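Subject: Re: [tralldale-home] Gray covers, washing and putting back

> Has anyone washed the gray covers from the Gerex sofa at home? Ours
> are the older ones with the zipper along the back. The tag is gone
> and the store couldn't tell me anything beyond "cool water." I also
> wonder how people get them back on. Last time the corners never sat
> right and the piping went wavy. We have the 3 seat version. Would
> rather not pay for cleaning again if I can help it.

We have the same sofa, bought used, and I've washed the covers at home twice now. The tag was still on one of ours and it says cold, gentle cycle, no dryer. I would stick to that even though it takes longer.

Before you take anything off, mark the inside of each cover with a laundry pen. The seat covers look the same but they aren't. The middle one is a little narrower than the two on the ends, and I lost most of an evening the first time by mixing them up. I write L, M and R next to the zipper.

Vacuum them while they are still on the cushions. Close the zippers all the way and turn the covers inside out before they go in the machine. I do 2 seat covers per load and the third one with the arm pieces. If you have a small machine I'd do them one at a time. I use plain liquid detergent, less than the bottle says, and no softener. Softener left ours feeling greasy.

For drying, I hang them over a rack with the zipper side down and turn them after a few hours. In January it took until the next afternoon. In summer they were done by supper.
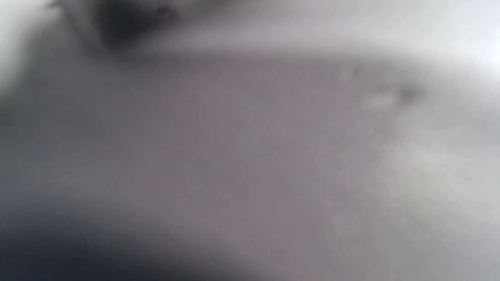
As for getting them back on, put them on when they are just barely damp. They stretch better that way and the wrinkles come out as they finish drying on the cushion. Fold the foam in half the long way, push it into the back corners first, then let it open up. Work your hand in flat along the top of the foam until you can feel the corner of the cover, and pull the foam out to meet it. If you do the front corners first you will be fighting it the whole way.

The wavy piping is usually the seam allowance folded under on one side. Run a finger along it from the inside before you close the zipper and push it all the same way. Ours goes toward the top panel.

The Vidar covers someone wrote about last winter are a heavier cloth, and I don't think any of this applies to them. I believe those are dry clean only, but check the archive.

If you do decide on having it done, Dudek on the Tralldale road took ours before we started doing it ourselves. They charged 30 a cushion and it came back fine, except that one zipper pull was missing. I put a paper clip on it and it's still there.

One more thing. The arm covers shrank slightly for us the first time. They still go on, but the hook and loop strip underneath only meets for half its length. I would wash those by hand in the tub if I were starting over.

Does anyone know where to get replacement zipper pulls in the small size?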